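Waiting for the county to answer a letter 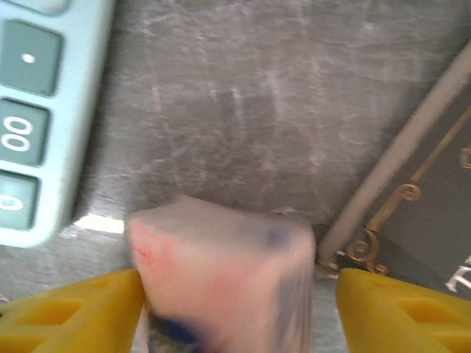 Posted by Gearóid Hegarty on December 6, 2018
Filed under: Local, Schools

I have been meaning to write up the school bus business since August, and a few people have asked me where it stands, so I will put down what I know.

For anyone who doesn't live out this way, the bus from Garnero to the secondary school in Brodell used to stop at the end of our road. Over the summer the route was changed. The stop was moved to the junction by the old creamery, and the children from our side now walk along a stretch of main road with no footpath. My youngest is thirteen and she does it every morning with two of the neighbours' children. In September it was fine. Now it is dark when they leave the house and the lorries going to the quarry are already running.

A letter came home at the end of the holidays to tell us about the change. It was half a page long. It said the new route was more efficient and that any family affected could contact the operator, Clukel. I rang them the same day. The woman I spoke to was polite and said the stops were set by the county and they only drove the bus. I rang the county and was told that stops were a matter for the operator. I have had more or less the same pair of phone calls three times now.

In the end a few of us wrote a joint letter. We asked for one of two things - put the stop back, or put in a footpath as far as the junction. The distance is 600 metres, which I walked with a measuring wheel I got the loan of from work. The verge is wide enough for a path nearly all the way. There is one bad spot at the bridge where the wall comes right out to the road, and that is the part that worries me.

We also started a petition. It has 2,000 names on it, a lot more than I thought we'd get, and many of them are from people with no children at the school. Some signed outside the shop and the rest at the match against Gallardo. I had the pages in a shoebox for a while and then photocopied the lot before handing them in, on my wife's advice. She was right, as the first set was mislaid in the county offices and I had to bring in the copies.

The school has been decent about it. The principal can't change the route but she wrote her own letter in support, and she lets the children from our road in without a late mark if the weather is bad. She also gave out reflective armbands. My daughter keeps hers in her bag, so I bought a coat with the strips sewn on and there is less arguing.

What annoys me most is the silence. If somebody said no and gave a reason, I could argue with the reason. We were told in writing that we would have a reply within six weeks and that date has gone by. I have sent a reminder by post and another by email.

For now I drive them to the junction on the mornings I start late, and another father does it when he can. On the other days they walk. If you have a seat free going that way before eight, leave a comment or ring the house. The petition is closed but letters are still useful, and they should go to the roads section with the words Garnero school bus at the top.

I'm told the area meeting in January is open to the public. I'll be going to it and I have room for three in the car.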